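Pundik-Demo — fiche de données
Enregistrements de la journée portes ouvertes, atelier Drumard

Version : 1.2
Date de publication : 23/6/25
Responsable : Despina Spanos
Collecte : Quyên Huỳnh, Christos Karamanlidis
Relecture des annotations : Nanami Hayashi

Objet

Ce dépôt regroupe les épisodes enregistrés pendant la journée portes ouvertes de l'atelier Drumard. La démonstration portait sur une tâche de rangement à un seul bras : saisir un petit flacon posé sur la table et le déposer dans un gobelet en papier désigné par une consigne. Les visiteurs choisissaient la consigne dans une liste imprimée ; l'opérateur lançait ensuite l'épisode depuis le poste Rivadeneira.

Le jeu complet compte 149 épisodes, dont 18 réservés à l'évaluation. Il ne remplace pas la collecte de décembre, faite avec une autre liste de consignes et un autre éclairage. Les deux jeux ne doivent pas être fusionnés sans recalage des vues.

Matériel et disposition

Bras équipé d'une pince à deux doigts, marquage RB-Y1 sur le corps de pince. Table blanche, mur clair en fond. Deux gobelets, un gris et un jaune-vert, placés près du bord arrière. Deux flacons à bouchon noir, un jaune et un vert. Des morceaux de ruban adhésif rouge et bleu servent de repères sur le plateau ; leur position n'a pas été modifiée entre les épisodes.

Vues extraites de la caméra fixe : 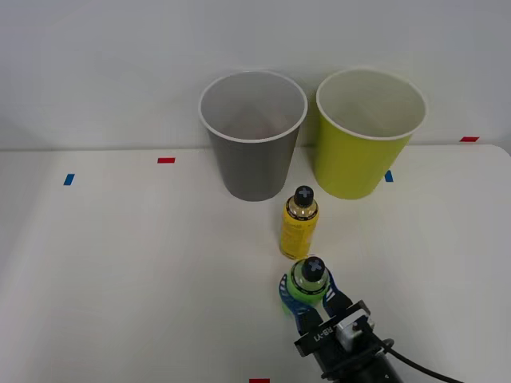
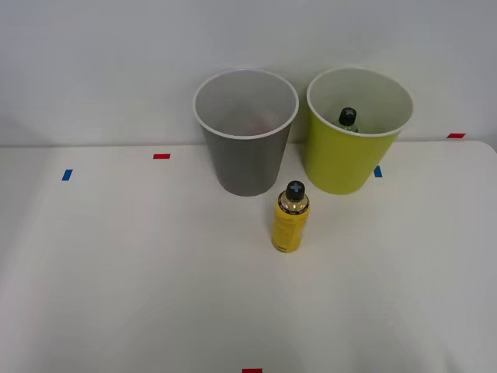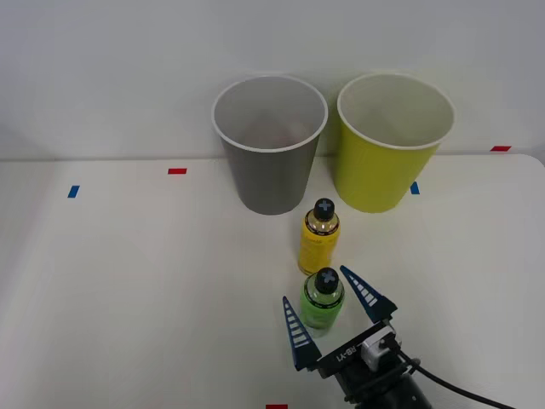 Consignes

Chaque épisode est associé à une seule phrase, stockée dans le champ « consigne ». Quatre formulations de base ont été retenues :

vert_dans_gris
vert_dans_jaunevert
jaune_dans_gris
jaune_dans_jaunevert

Les reformulations proposées oralement par les visiteurs ont été transcrites par Lambros Dimitriou et figurent dans « consigne_libre ». Ce champ est vide pour 39 épisodes. Les fautes et hésitations sont conservées telles quelles. Aucun enregistrement sonore n'est distribué.

Structure du dépôt

episodes/ — un dossier par épisode, numéroté à partir de 001
episodes/NNN/fixe/ — images de la caméra fixe
episodes/NNN/etat.csv — positions articulaires et ouverture de pince
episodes/NNN/meta.json — consigne, opérateur, résultat
listes/ — découpage apprentissage et évaluation
outils/ — scripts de lecture et de contrôle

Le champ « resultat » prend trois valeurs : reussi, echec, interrompu. Un épisode est noté reussi si le flacon désigné se trouve dans le bon gobelet et si la pince est ouverte à la fin de l'enregistrement. Un gobelet déplacé au passage ne change pas la note. Un gobelet renversé entraîne un echec, même quand le flacon est à l'intérieur. La valeur interrompu correspond à un arrêt demandé par l'opérateur.

Limites connues

— Les flacons sont de couleurs franches et le fond est uni. Un modèle entraîné sur ces seuls épisodes peut se fier à la couleur sans tenir compte de la forme.
— Dans la vue fixe, un flacon déposé au fond d'un gobelet est parfois masqué par la paroi. Le champ « resultat » a été rempli sur place et fait foi.
— L'horloge du fichier etat.csv et celle des images ne sont pas synchronisées matériellement. Le script outils/recaler applique un décalage constant par épisode — à vérifier avant tout usage sensible au temps.
— Les épisodes interrompus n'ont pas été rognés.

Utilisation

Les chemins sont relatifs à la racine du dépôt. Le lecteur Grillerik charge les dossiers sans conversion à condition de désactiver l'option de rééchantillonnage. Pour un contrôle rapide, lancer outils/verifier sur le dossier episodes/ : le script signale les images manquantes et les fichiers meta.json incomplets, sans rien corriger.

Les corrections d'annotation sont à adresser à Nanami Hayashi, avec le numéro d'épisode et la valeur proposée.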